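How a Robot Gripper Gets Looked After

A robot arm can move very well and still be no use to anyone. What does the work is the part on the end, which is called the gripper. On a small robot the gripper often has two fingers. They slide apart, they slide together, and whatever is between them gets held.

This page explains how one small robot cell is set up at the start of the day, how it is looked after, and what happens when part of it wears out. A "cell" is the word for the whole working area: the arm, the gripper, the table, the trays and the cables. The cell on this page is called Pace. It is in the Stalside workshop, where it sorts small parts into trays.

What the fingers are

Your own fingers have bones, joints, skin and nerves. Pace's fingers have none of these. Each one is a block of black plastic with a flat face on the inside. The two flat faces point at each other.

The blocks are made on a 3D printer, which lays down melted plastic in thin layers, one on top of the next. Printing a pair takes most of a night. If you run a fingernail along a printed part, you can often feel the layers as tiny ridges.

The fingers are held on with screws. This means they can be taken off and swapped for a new pair without touching the rest of the gripper. Parts that are meant to be used up and replaced are called wear parts. The tires on a bicycle are wear parts, and so is the rubber on the end of a pencil.

Starting the day

The technician who looks after Pace is Rebecca Sala. She begins with the power off. Nobody puts a hand near the gripper while the power is on, and this rule applies to her as well.

First she looks at the fingers from the front. The flat faces should be parallel, meaning they stay the same distance apart from top to bottom. If one finger leans, the gap will be wider at one end. A part held in a gap like that can twist and fall out.

Next she tries each finger by hand. It should not wobble. A small wobble usually means a screw has come loose. She tightens it with a short hex key and stops when it is snug. Plastic cracks if it is squeezed too hard, and a crack around a screw hole cannot be mended.

Then she wipes the flat faces with a clean cloth. Dust and oil make them slippery. A slippery finger has to squeeze harder to hold the same part, and some parts do not like being squeezed.

Teaching it where zero is

When the power comes on, the gripper does not know how far apart its fingers are. It has to find out. This step is called homing.

The motor closes the fingers slowly until they touch. When they touch, they cannot move any farther, and the motor has to push harder. The computer notices the extra push and writes down that spot as zero. After that, every opening is measured from zero.

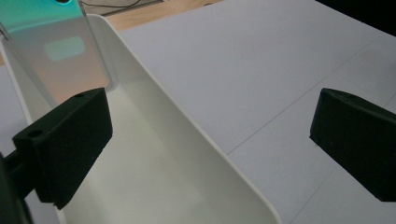 Homing is done at low speed. The slow setting on this cell is called Proslow, and it stays on until all the checks are finished. At full speed the fingers would hit each other hard enough to chip an edge.

After homing comes the open and close test. The gripper opens all the way, closes all the way, and does this again and again with nothing between the fingers. Rebecca listens while it runs. A steady hum is fine. A click in the same place each time means there may be dirt on the slide, the smooth rail that the fingers travel along.

Checking the table and trays

A robot that sorts parts by position is counting on things being where they were yesterday. If a tray has been bumped to the left, the arm will still go to the old place. It will lower its fingers beside the tray, or onto the rim.

So the trays are checked too. On Pace, each tray has a corner mark on the table, and the tray is pushed up to the mark by hand. Then the arm is sent to a spot just above the tray, still on the slow setting, and it stops there. Rebecca looks at the gap between the fingertips and the tray wall. If there is enough room on both sides, the tray passes. If there is not, she moves the tray and tries again. She does not move the robot's numbers to suit a crooked tray, or the next tray will be wrong as well.

Cables come last. A cable must be long enough for the arm to reach everywhere, but it must not hang in the way. She moves the arm to its farthest point and watches for any cable that pulls tight.

What wears out

Pace has a counter that adds one each time the fingers close. The fingers are looked at with a magnifier after every 300 closes. That may sound like a lot of looking, but 300 closes can go by before morning break.

There are three kinds of wear to look for. The first is polishing. The flat face starts out a little rough, and the roughness helps it grip. After a great many parts have rubbed against it, the face turns smooth and shiny.

The second is a groove. If the robot always picks up the same part in the same place, the part slowly presses its shape into the plastic.

The third is a crack. Cracks start at the screw holes, where the plastic is thinnest. They begin as a pale line that is easy to miss under a bright lamp, so the lamp is held low and to one side. The crack then shows up as a shadow.

Polished fingers can be rubbed with fine sandpaper and used again. Grooved fingers are swapped when the groove is deep enough to catch a fingernail. Cracked fingers come off straight away.

A repair, step by step

Last November the left finger on Pace cracked. The counter said 2,290, which was a short life. The pair before it had lasted much longer. Changing it went like this.

1. The power was switched off and the switch was locked. Rebecca kept the key in her pocket.

2. Both fingers were unscrewed. They are always changed as a pair. A new finger and an old finger grip differently, and the part slides toward the smoother one.

3. The screws were put in a lid so they would not roll away. One rolled away.

4. The slide was brushed clean and given one small drop of oil. Any more would collect dust.

5. The new fingers went on with the screws left a bit loose. A flat metal block was placed between them, and the fingers were pressed gently against it by hand. This lined up the two faces.

6. The screws were tightened a little at a time, going from one side to the other, and the block was taken out.

7. The switch was unlocked, the gripper was homed, and the open and close test was run for 28 closes without a fault.

The job took less than an hour, not counting the hunt for the screw.

After that came the question of why the finger had cracked so early. The old one was cut in half with a small saw. Inside, near the screw hole, the layers had not stuck together well. The printer had been too cool that night. The design was fine – the printing was not. The next pair was printed a little hotter.

The logbook

Everything above is written down. The workshop uses a paper logbook called the Cleltosero book, after the old machine it was first bought for. Each line has the counter number, what was checked, what was found and what was done. If nothing was wrong, the line says "no fault". It is never left blank, as a blank line could also mean that the check was forgotten.

The crack is on page 127. The lines before it show that the left finger had needed tightening more often than the right one. That was a clue, and it was sitting in the book for a while before anyone read the lines together. The left and right fingers now have separate columns.

Words used on this page

Cell: the whole area where a robot works.
Gripper: the part on the end of an arm that holds things.
Homing: finding the zero position.
Parallel: the same distance apart all the way along.
Slide: the rail the fingers travel on.
Wear part: a part that is meant to be used up and replaced.

Comments

gearbox_kid: Did they ever find the screw?

Stalside Workshop: Yes. It was under the tray shelf.

Mrs T, Grade 5: We read this in class. One of my students would like to know why the fingers are not made of metal, if plastic cracks.

Stalside Workshop: Metal fingers would last longer. They would also scratch the parts, and when something goes wrong we would sooner break a cheap finger than the motor behind it.

Oriel: my bike brakes have the shiny problem. sandpaper worked

Contact the workshop | © 2019 Stalside | Page last checked September 12, 2019 | Back to top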